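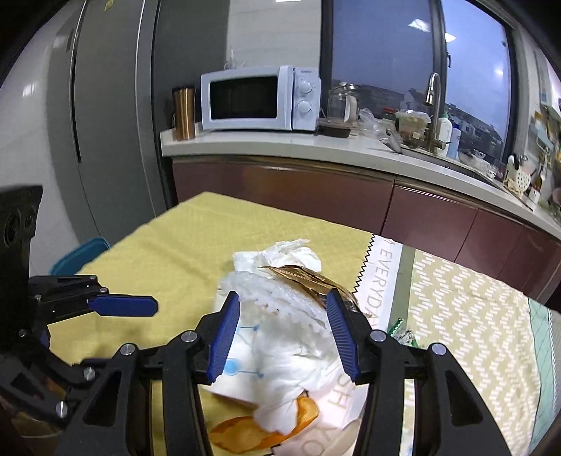 Yetunde Odukoya buys equipment for Prodcombe, and this year most of her budget went on grippers. She started in February with quotes from two suppliers, Climance and Histbridge.

“The prices were $742 and $744 a unit, so price didn't settle anything,” she said. “I asked what the finger pads cost and how fast they ship. Pads are what we reorder.”

Prodcombe uses the grippers for household chores, clearing tables mostly. Odukoya wanted the tests done in ordinary kitchens before she signed.

“Tissues, wrappers, orange peel. If you only try boxes, you end up buying for boxes,” she said.

She chose Histbridge. Shipping, spare pads and a case of screws added $1,332 to the order, and she had planned for half that. Her colleague Musa Oyelaran does the repairs and had asked for more spares – he got them.

“Musa was right about the spares. I had a line for hardware and nothing for wear,” Odukoya said. “Next year wear gets its own line.”

She has not decided whether to lease the next set. Climance has offered terms, and she expects to answer by the end of the quarter.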